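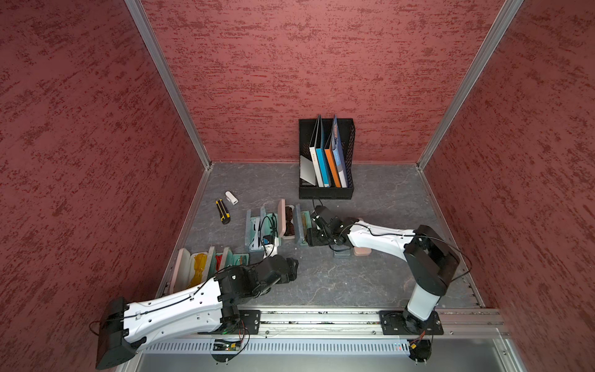

Robot arm kept moving after stop was pressed, Drinia admits

A two-armed robot that packs spectacles into their cases carried on moving for two seconds after its stop button was pressed, the company behind it has confirmed. Drinia, which is running the trial in a unit on the Parham estate in Goltidton, calls this "a delayed halt". Most people who have stood next to a machine with a stop button would call it something stronger.

Nobody was hurt. The company says the left arm closed its gripper on a case, failed to register that it had hold of anything, and pushed down again. The operator pressed stop. The right arm halted at once and the left one carried on with the move it had started, cracking a lid before it came to rest.

It happened on a Saturday, shortly before the end of a long run that had been meant to show off how well the thing works unattended. Drinia did not announce it. The first that other tenants heard was a notice on the door of the unit saying that the demonstration planned for the following week had been put back to October, "for scheduling reasons".

Asked why the notice did not mention a fault, the company said the fault had affected the schedule.

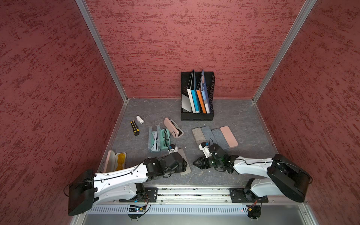 Drinia's account is that the problem lay in a software update, put on both arms the night before, which let the left controller finish any move already in its queue before it looked at the stop signal. The update has been removed and the older version put back. That may be the whole story, but it leaves a fair amount out. A stop button is supposed to work whatever the software happens to be doing, and the company has not explained why this one had to wait its turn. Nor has it said much about what is allowed inside the enclosure during a run. A yellow and black utility knife lies on the same floor as the open spectacle cases, on the left-hand side, and both arms are mounted on the rail along the front. Drinia says the knife is one of a set of everyday objects the arms are expected to leave alone, and that neither gripper has ever picked it up. Fine, but the same company would presumably have said on the Friday that neither arm had ever ignored a stop.

The safety firm Rankin was asked to look at the equipment the following week. Its report has not been published. Drinia has released one page, which recommends a separate power cut-off for each arm, wired so that it does not pass through the controller. The page is numbered four. Pages one to three, we were told, are "background".

The company would not say whether the cut-offs had been fitted, only that they were "in hand".
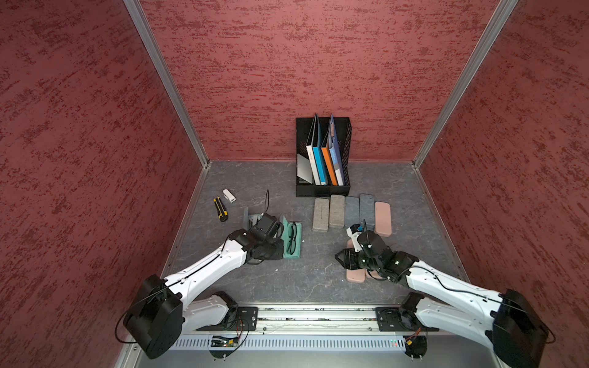
Both arms reach in over the work surface at Goltidton, with a row of coloured pads in front of the mesh file organiser.

There is also the matter of how well the robot was doing before it went wrong. Drinia's leaflet says it handled 528 cases during the trial. A table further down the same leaflet gives 420 as the number "completed to standard". What became of the others is not spelled out. When we asked, the company said that some had been put down in the wrong place and some had been finished by hand, and that it did not keep a split between the two.

The log, or the part of it we have been shown, records 25 halts. Drinia counts these as evidence that the safety system works, because the machine noticed a problem and stopped itself. It does not count the Saturday incident among them, on the grounds that the machine did not notice anything. So the one time the stop failed is missing from the record of how well the stops work, and the leaflet has not been reprinted.
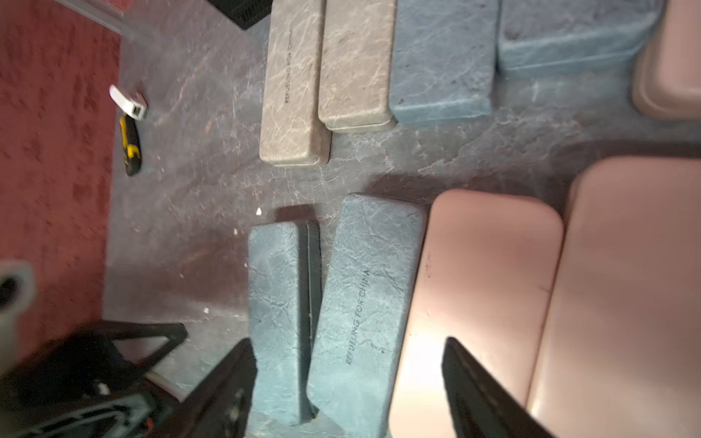

Lettering on lids blamed for missed grips

A second explanation has been offered for the bad grip that started it all. Drinia says the arm's vision software was set up on plain cases and struggles with marbled ones, particularly where there is writing on top. Some of the lids in use have "REFUELING FOR CHINA" printed along them in small dark capitals, and according to the company the software could take the line of text for the edge of a case and place the gripper fingers too far over.

This is believable. It is also a different answer from the one given at first, when the missed grip was put down to a worn finger pad. The company now says that both may have played a part. The pads have been changed. The marbled cases are still being used, in beige and blue, alongside the pink ones.

Runs have restarted with an operator present throughout, which rather undercuts the word "unattended" on the leaflet. Drinia says the October demonstration will go ahead and that visitors will be asked to stay behind a line on the floor.

We have asked for the rest of the Rankin report. Drinia said it would consider the request once the work was complete, and did not give a date.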